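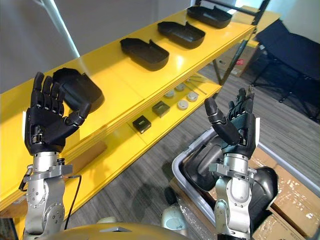

Le rayonnage jaune de l'atelier, avec les plateaux noirs en haut et les petites pièces en dessous.

Qui sommes-nous ?

Bonjour et bienvenue chez Nillel ! Moi c'est Lieven Smits, et si vous nous avez déjà appelés, il y a de bonnes chances que vous soyez tombé sur moi (je réponds au téléphone, je fais les devis, et le reste du temps je range). Nous sommes une petite équipe de 7 personnes et nous préparons des kits de pièces pour des fabricants qui n'ont ni la place ni l'envie de le faire chez eux. Vous nous envoyez vos composants en vrac, on les trie, on les contrôle, on les regroupe, et ils repartent dans l'ordre où vous allez les monter.

Tout a commencé dans le garage de Guoqing Tang, avec deux tréteaux et un premier client, Boersma, qui voulait des sachets de visserie bien étiquetés. On a vite débordé dans le couloir, puis dans la cuisine, et sa famille a été très patiente ! Depuis un mois de mars dont on se souvient surtout pour le mal de dos, nous avons un vrai local de 300 m², avec un quai de déchargement et une machine à café qui marche presque toujours.

Le rayonnage jaune, on y tient beaucoup. Les plateaux noirs vont sur la tablette du haut, en rang, à hauteur de main. En dessous on met le petit : les disques blancs à centre gris, les petites boîtes sombres, les tiges en métal, qu'on pose côte à côte et pas en tas (Guoqing y veille, croyez-moi). Chaque chose a sa place et la garde jusqu'à la fin de la commande. Quand un nouveau arrive chez nous, il passe sa première matinée devant ces étagères, à apprendre ce qui va où, et il ne touche pas encore aux étiquettes.

Les pièces courbes en plastique noir, elles, restent dans le bac gris au sol. On a essayé de les mettre en hauteur une fois, elles glissaient les unes sur les autres et on passait notre temps à les ramasser. Les cartons sous film transparent sont juste à côté, on y accède sans traverser tout l'atelier.

Côté équipe, Shadi Salameh s'occupe des réceptions et connaît vos bons de livraison mieux que vous. Henk Postma dessine les plans de rangement, toujours au crayon, et il a mis au point celui que nous appelons le Kaltton : les pièces sont disposées de gauche à droite dans l'ordre du montage. C'est bête comme chou et ça nous évite un tas d'erreurs. Nuwan Debnath fait le contrôle final et c'est lui qui a le dernier mot, même sur moi.

L'an dernier nous avons préparé 3124 kits, et notre catalogue interne compte maintenant près de 196 références. On travaille aussi bien pour une petite série que pour un client régulier comme Hilstead, qui nous confie ses pièces depuis le déménagement. Si votre projet est un peu bizarre, appelez quand même, ce sont souvent ceux-là qu'on préfère !

Envie de passer nous voir ? L'atelier se visite le matin, sur rendez-vous. Prévoyez des chaussures fermées, et sonnez deux fois au portail de derrière, la sonnette de devant est capricieuse.

Page mise à jour le 25 novembre 2025.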